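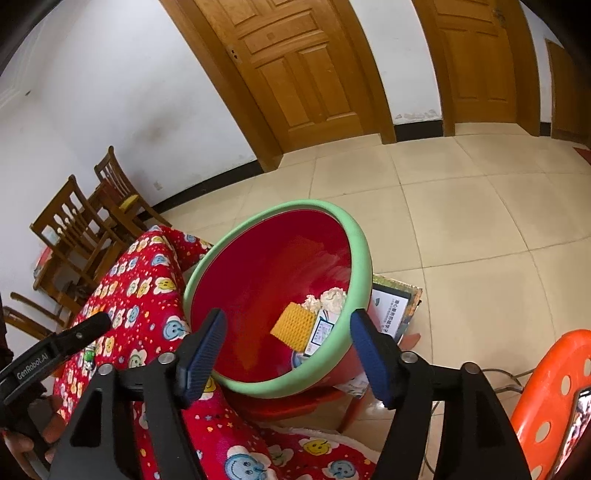 How should a security deposit be handled when one of several joint tenants moves out before the lease ends?

The deposit ordinarily stays with the landlord until the whole tenancy ends. The departing tenant's share is settled among the tenants themselves, or between the departing tenant and the person who takes over the room, and the arrangement should be recorded in writing and acknowledged by the landlord.

Fleta Housing Help
Community questions > Renting > Deposits and shared leases
Status: Answered
2 answers accepted by moderators, 1 additional reply

Question details

I am one of three tenants named on a single lease for an apartment in the Rowbotham building. The lease runs for another seven months. One of the other tenants has accepted employment in another city and intends to leave at the end of September. We paid a deposit of $2,000 at the start, in one payment from my account, and the other two tenants reimbursed me for their portions shortly afterward. The portions were not equal, as the rooms are different sizes. The departing tenant's portion was $568.

The departing tenant has asked the management office to return that amount directly. The office replied that it does not make partial refunds and that we should "work it out internally." We have located a possible replacement, but that person has not yet applied to the office and has asked whether the deposit would have to be paid a second time.

I would like to know the following. Is the office permitted to decline a partial refund? Should the replacement pay the office or pay the departing tenant? If there is damage in the departing tenant's room, who is responsible for it when the lease finally ends? There is a stain on the carpet near the closet and a door that does not latch.

Accepted answer, from a Fleta housing desk moderator

The following is general information. Rules on deposits differ from one state to another, and in some cases from one city to another, and the text of your own lease should be read before any of these steps are taken.

On the first point, a landlord who holds one deposit under one lease is generally under no duty to divide it while the tenancy continues. The deposit secures the unit as a whole. The deadline for returning a deposit normally starts to run when the tenants have given up possession of the unit, and in your case two tenants will still be living there. The reply from the office is consistent with usual practice, although it could have been worded more helpfully.

On the second point, the most common arrangement is for the incoming tenant to pay the departing tenant directly. The deposit held by the office does not change. The incoming tenant acquires the departing tenant's interest in it and will receive that share, less any proper deductions, at the end. No money should change hands until the office has approved the incoming tenant's application in writing. We regularly receive inquiries from persons who paid a departing roommate and were then refused by the landlord.

Ask the office whether it uses a roommate change form or a lease amendment. The document should state that the departing tenant is removed from the lease as of a given date, that the incoming tenant is added as of the same date, and that the full deposit continues to be held for the tenants then named. All parties sign, including the landlord or its agent. If the office charges a fee for the amendment, decide beforehand which tenant will bear it. Fees of this kind are limited in some places.

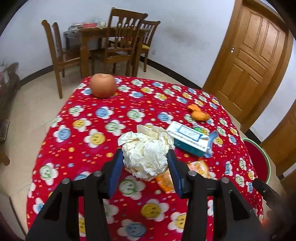
A separate agreement among the tenants is also advisable. It may be a single page. It should give the amount transferred, the date, the method of payment, and the condition of the room on the day of transfer. Keep the original record of who contributed what portion of the deposit, particularly where, as here, the whole sum came from one person's account. Bank statements showing the two reimbursements would be sufficient.

On the third point, responsibility toward the landlord is normally joint. The office may deduct the cost of damage from the deposit without regard to which tenant caused it. Between yourselves, however, you may agree otherwise. Inspect the room with the departing tenant and the incoming tenant present, and compare it with the move-in checklist if one was completed. If the carpet stain is not on that checklist, the departing tenant may reasonably be asked to accept a reduced payment or to have the carpet cleaned before leaving. The door that does not latch is more likely to be a maintenance matter and should be reported to the office now, in writing.

Should the replacement not be approved by the end of September, the departing tenant will in most cases remain liable for rent under the lease even after moving out. That tenant should not return the keys to the office on the assumption that doing so ends the obligation.

Second accepted answer

The information given above is correct in my experience as a former leasing clerk. I would add two matters.

First, request a deposit ledger from the office. Many management companies now keep one through Nalier or a similar payment system, and the ledger may show only the name of the person who made the original payment. If yours is the only name shown, the refund may be issued to you alone when the lease ends, and you would then be expected to distribute it. Ask that all current tenants be listed and that a forwarding address be held for each.

Second, where the deposit earns interest under local law, the agreement should say whether the departing tenant gives up the interest earned to date. The sum is usually small. In an apartment I administered on Istau Street it came to less than the $25 amendment fee, and it was nevertheless disputed for several weeks.

Additional reply (not reviewed)

We did not do any paperwork, the new roommate just paid the old one and it was fine. The office never asked. You could also use the last month of rent instead and keep the deposit out of it.

Moderator note on the additional reply: Withholding the last month of rent in place of a deposit is prohibited by many leases and may result in late charges or a notice to vacate. Readers should obtain the landlord's written consent before adopting that course.

This question is closed to new answers. Related questions may be posted under Renting > Subletting and assignment.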